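Budget for the Fixture, Then the Arm

December 2024

Most automation requests I review have one large number at the top and a line called "miscellaneous" at the bottom. The large number is the robot. The trouble is in the other line.

An arm comes with a price list, a data sheet and a delivery date. A fixture comes with a drawing, and the drawing changes. At Kovside we planned a computer parts cell for the Hivovo line and gave tooling $1,000. By March we had spent $3,000 on plates, slot holders and clamp blocks, before counting anyone's hours. The arm came in on quote.
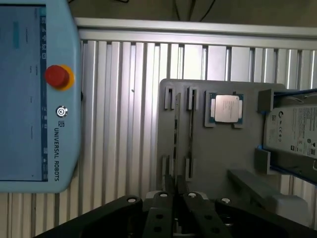
Fixture plate with memory modules, processor and hard drive, next to the teach pendant.

Each part type needs its own way of being held. A memory module stands in a slot, a processor sits in a cradle, a drive has to be clamped. Change the drive model and the clamps may have to move, which means shop time and a new round of teaching points. None of that appears on the vendor's quote, and it should not. It is the buyer's work.

I would ask for two changes in next year's requests. First, give fixtures their own line, with at least one full revision priced in. Second, stop dividing the purchase price by 365 days. The Javano proposal did this and got a very attractive daily cost – for a cell that would stand idle during every changeover.

If the fixture line cannot be filled in yet, the arm should wait a quarter.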